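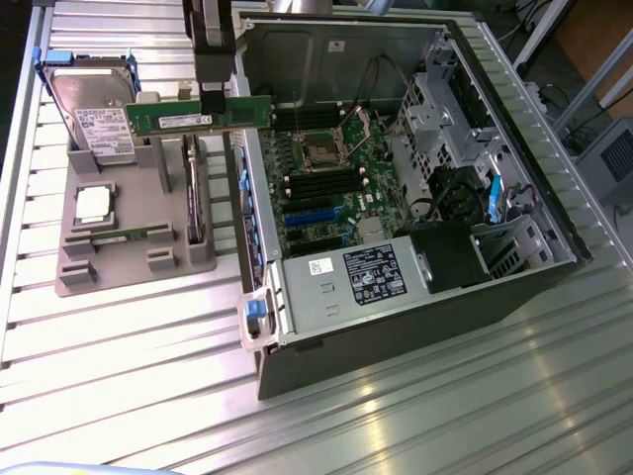
Korkcombe supplies the Wandura assembly cell to organizations that build, refurbish or repair tower servers in small and medium batches. The cell is sold as a complete station and is intended for buyers who must plan the purchase across more than one budget period. It consists of a slotted aluminum table, a single robot arm with a two-position gripper, a parts fixture and the control cabinet. Components are presented to the arm in fixed positions, with the memory modules held in slots, the processor in a shallow recess and the hard drive upright in its own pocket, and the open chassis lies on its side next to the fixture so that the memory slots are within a short reach. Buyers should keep this arrangement in mind when reading the sections below, as the fixture has more influence on the final cost than any other part of the order.

Scope of supply

The base order includes the table and its leveling feet, the arm and mount, the gripper with one set of fingers, one parts fixture made to the customer's component list, the control cabinet, the operator panel and the guarding frame. Cables between these items are supplied at standard length. Longer cables must be requested before the order is confirmed.

The base order does not include the server chassis or components used in acceptance testing, compressed air, network connections, lifting equipment for unloading, or any change to the building. Screwdriving, label printing and barcode reading are separate options and are listed in the price schedule.

Planning the fixture

Each fixture is molded for a stated group of parts. A change of drive carrier, processor package or memory module length will normally require a new insert, and in some cases a new fixture. Customers who handle several server models are advised to decide at the budgeting stage which models will be run on the cell and which will remain on a manual bench. Our experience is that a first installation limited to one chassis family reaches steady use sooner and is easier to support.

For each model to be handled, Korkcombe requires the following before a firm quotation is issued:

One complete chassis with its side panel and a working latch on the power supply
6 memory modules of each type in use
One processor and one hard drive, fitted in its carrier if a carrier is used
The work instruction currently followed by the customer's assemblers
The expected number of units per shift and the number of shifts

Samples are returned with the equipment. Modules used in insertion trials should be treated as test stock and should not be placed in units for sale.

Tasks suited to the cell

Memory insertion is the most common first task. The slots follow a regular pattern, the parts are alike, and the force required can be set and recorded for each module. Drive placement is also well suited, provided that the bay faces upward or toward the arm and that cables can be held clear.

Processor placement is offered as an option and is quoted only after a trial. The socket lever and frame must be opened before the part is presented, and the standard cell expects the operator to carry out this step. Cable routing and connection are not offered. A chassis with cables crossing the memory area may need a clip or a change in the order of work, and customers should allow staff time for this in their plans.

Site requirements

The cell requires a level floor capable of carrying 592 kilograms, including a loaded table. Clear space must be left on the operator side for loading and on the cabinet side for service. A dedicated electrical circuit is needed, and static control flooring or matting should be in place before delivery. The Cieślak grounding kit is the approved method of connecting the table, the fixture and the operator wrist strap to a common point. It is supplied as a separate line item, and equivalent kits will be considered on request.

Budgeting

Quotations are divided into equipment, fixtures, installation and support. We recommend that these be entered as separate lines in the customer's own budget. Equipment is generally treated as a capital item. Fixtures may be replaced several times during the life of the arm, and many customers choose to place them under operating costs. The accounting treatment is a matter for the customer and its advisers.

Gripper fingers are wear items. One spare set should be ordered with the cell, and a second set should be considered where more than one shift is worked. Prices for fingers, inserts and filters are held for the period shown in the quotation.

The Pliltine support plan covers software updates, remote assistance and scheduled service visits. It may be taken at the time of purchase or added later, subject to an inspection of the equipment. A cell operated without the plan remains under the standard warranty for parts.

Delivery and acceptance

Delivery takes up to 8 weeks from approval of the fixture drawing. Installation and operator training require 3 working days on site. Acceptance is carried out with the customer's own chassis and parts, and the results are recorded on a form signed by both parties. If the agreed result is not reached, Korkcombe will adjust the fixture or the program and repeat the test before the final invoice is issued.

Customers intending to complete a purchase in the current budget year should submit samples and work instructions by 5th September. Orders received after that date will be scheduled for installation from March. Requests for the price schedule, the floor plan drawing and the sample shipping form should be sent to the Korkcombe equipment sales office, stating the server models concerned and the site at which the cell will be installed.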